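Apr 11, 2023

Up at seven and at the desk by half past, with the radio off. I gave the first hour to statistics because I like it least. Did 16 questions from the old paper and got four wrong, all of them on conditional probability. I wrote the wrong ones out again in the blue notebook and left them for tomorrow.

Stopped for toast. Mum rang about Easter things she wants brought back to Brerkdale and kept me on the phone longer than I wanted.

The essay for Dr Cordeiro is meant to be 3,000 words and I have almost 400 of them, most of which are the introduction. Irén Borbély read it over the weekend and wrote in the margin that I say what I am going to say twice and then don't say it. She is right. I cut the second paragraph and moved the bit about school leaving ages up to the top. I still need a proper source for the rural figures. The one I used in February was a website with no author on it.
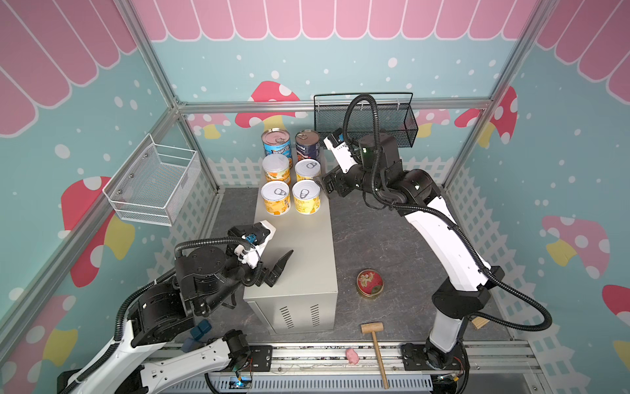
After lunch I went to the library and tried the method Nuno Guerreiro swears by, where you read a section, shut the book and write down everything you remember on one side of paper. It is slow. I got through two sections of chapter six in the time I would normally read the lot. When I checked the first sheet I had missed the main point and remembered a footnote. The second was better. I will do it for the rest of the week and then decide.

Nuno got 79 in the mock and says he does no more than three hours a day. I do five or six and got less than that. I think I count the time I am sitting there and he counts the time he is working. Today I wrote down start and stop times on the back of the timetable, and it came to three hours and ten minutes, not including the phone call.

Left my good pen on the second floor and had to go back up for it.

Tea was pasta. Irén came round at eight and we tested each other on the definitions from the Dusard handout. She knows the first page by heart and I know the second, so we have agreed to swap pages before Friday's seminar gets moved again.

To do tomorrow: the four wrong questions, email Dr Cordeiro about the source, return the Urkura book before they fine me. Bed by eleven.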